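テーブルクロスを替えたら台所まで片づけたくなった話

八月に入ってからずっと、食卓まわりがどうにも落ち着かなくて。郵便物は積んであるし、買ってきた野菜は袋のまま置きっぱなしだし、ごはんのたびに端へ寄せるだけの毎日でした(寄せたものは当然、次の日もそこにあるわけです)。

で、火曜の夕方、クルトゥルシュの坂の途中にあるWesettiという小さな布物屋さんにふらっと入ったんです。ほんとは布巾を買うだけのつもりだったのに、奥の棚のテーブルクロスと目が合ってしまって。薄い緑に白の細い格子。322リラ。うーん、と一周して、戻って、買いました!

帰ってすぐ広げたら、もう部屋が明るい。前の茶色いのも嫌いじゃなかったけど、夏には重かったんだなあと思います。うちは壁が白いので、緑がすっとなじむんですよね。

そうなると上に置くものも気になってきて、棚の上で眠っていた籐のかごを下ろしてきました。段々に編んであるこの感じ、前から好きなんです。お皿を一枚出して、おもちゃのなすもそのへんに置いて。それだけなのに、ちゃんと「台所の食卓」の顔になってきました。
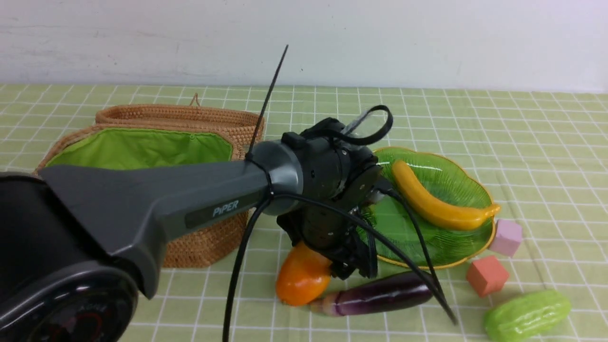
デフネ・ヤマンからはさっそくコメントが来ていて、格子柄は洗うと縮んで線がゆがむことがあるから、最初の一回は水で押し洗いにして、干すときに四隅を引っぱっておくといいよ、とのこと。うちのは三回目の洗濯で斜めになったから、と。

なるほど、洗濯機に放りこむところでした。危ない危ない。さっそく洗面台でやってみます。脱水は短め、でいいのかな? 知っている人がいたら教えてください。

かごの中身はまだ決めていません。玉ねぎとにんにくを入れるか、パンにするか。野菜だと土が落ちるから、底に紙を敷かないとだめかなあ。サーデットおばさん(いつものサーデット・セゼルさんです)はパン派で、布巾でくるんでから入れなさいと言います。夏はすぐ固くなるから、って。

それと、今夜の晩ごはんは本物のなす。縞にむいて塩をして、しばらく置いてから焼いて、ヨーグルト200グラムにおろしにんにくをまぜたのをかけます。トマトも足したいけれど、買い忘れました。

郵便物の山は、とりあえず椅子の上に移動しました。椅子は明日やります。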